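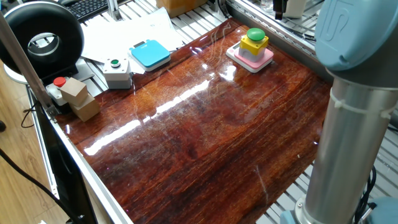

About Plekwood

Welcome, and thank you for stopping by! Plekwood is a little website about keeping house and keeping the holidays, and it started because my sisters and I kept mailing each other the same recipe cards and wreath instructions year after year (and losing them every single time).

I write about wrapping, baking, table setting and putting a spare room in order before company comes. We have 6 children between our two houses on Andrade Lane, so most of what I share has to survive sticky fingers and a very nosy beagle.

There are 17 holiday planners in the printables section now, all free, and a letter goes out in March and again in October to 3,506 readers, which still makes me a bit weepy!

If you have a question about garland, pie crust or anything else, please write. I do answer, though it can take me a while in December.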